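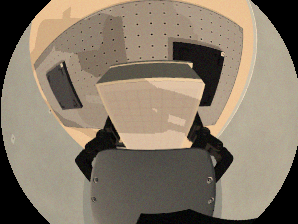 Can we compare two gripper setups in sim before we bolt anything to the real arm? For the ranking, I think so — the order of the results should carry over even if the exact numbers don't, as long as both setups get the same blocks, the same starts and the same controller.

Sunday, notebook, sim bench

Finally got the Stodis and Kelmont finger models running under one controller in Gridport, and it's so much nicer to work with than the old split setup! One config file, one seed list, swap the fingers and go. The batch is 4,000 grasps, half per finger set. Close speed is the same for both. I left the force limit at 2 N over the default (remember to put it back before anyone runs the foam parts).

Stodis closes quicker and looks great on square stock. Kelmont is slower but settles better on anything with a slant to it, and I did not expect that at all. Slips so far: 949 for Stodis, 484 for Kelmont. Want to rerun with a new seed list before I get too excited.
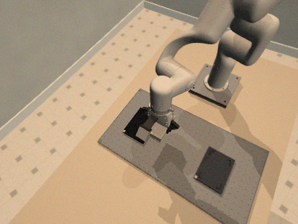
Overview camera: arm over the table, one block by the gripper, one in the recess.

The overview view is good for catching bad approach paths. For the fingers it's close to useless, the wrist hides too much, so I've been judging contact from the wrist camera. The wide lens bends the hole grid a lot toward the rim. Fine for looking, but the pose estimator hates it. Undistort first, then feed it. Also try the Paulík calibration script, which handles wide lenses better than ours.

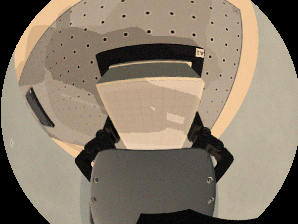 Paulík wrote back that the slip count alone isn't a fair test, and that we should log how far the block rotates between first contact and full close, with friction varied per run. Good point, and easy to add. Rotation logging goes in first, then friction, then the new seeds overnight.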